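Misham Suture Set

README for the student release

Misham is the recording set put together by the Trerklow student robotics club for its suturing project. It holds short runs of two instruments tying knots along a cut in a tissue pad, with wrist camera stills and joint logs for each run. Members of the club drove the arms by hand from the console. There is no autonomous motion in this release.

Contact: Imani Langat, project lead
Last updated: Tue 6 February

What is in the set

Runs: 99
Stills: 1,913
Operators: 3
Suture: black thread
Licence: free for coursework and non-commercial research, please credit the club

Each run has its own folder with a stills folder, a joint log and a notes file. The notes file is typed in by the operator at the end of the run. Some are one line long and some go on for a page. We haven't edited them apart from fixing spelling.

The task

The operator closes the cut with a row of separate knots, working from one end. The left instrument usually holds the thread and the right one is used to steady the pad or take the other end. A run may start on a fresh pad or on one that already has knots in it, so don't assume the first still shows an untouched cut. Check the pad_state field.

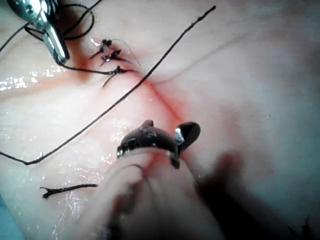

Wrist camera still: three knots tied, thread running from the lowest one to the left instrument.

Cut ends and spare lengths of thread are often left lying on the pad during a run. We decided early on to leave them in. If you are training a thread detector you will need to tell the working thread apart from the leftovers, and the labels do this with two classes, thread_active and thread_loose. Thread that can't be traced to either a knot or an instrument is marked thread_loose.

Labels

Labelling was done in Bisten, the club's own labelling tool. Every labelled still has outlines for the instruments, the knots, the thread and the cut. Knots are numbered from the top of the picture down, whatever order they were tied in. Where the shaft of an instrument is too blurred to have a clear edge, the outline follows the middle of the blur.

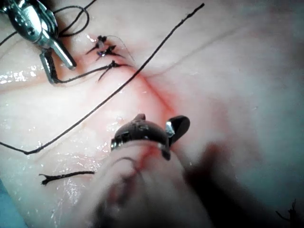 Red staining on the pad is not labelled. It varies a lot from pad to pad and two of us could never agree on where it stopped. The cut outline covers the crease only. Very thin pale strands are also left out, as most labellers missed them on the first pass.

Splits

The test split is 200 stills, taken from runs that don't appear in training. Please keep it that way if you make your own split. Stills from the same run look nearly the same and your scores will come out too high if you mix them.

Known problems

Bright spots on wet pads are sometimes labelled as metal. We have fixed the ones we found.

The joint logs for the right arm drift a little over a long run. Ondieki, the script that lines up logs and stills, corrects for this but needs to be run from the top folder.

Thread that passes under an instrument is labelled as two pieces with no link between them.

Not suitable for

Anything to do with patients. These are practice pads and student operators, and the knots were never tested for strength.

To report a bad label, send the run number and still number to Imani. Fixes go into the next release, along with the corrected notes files.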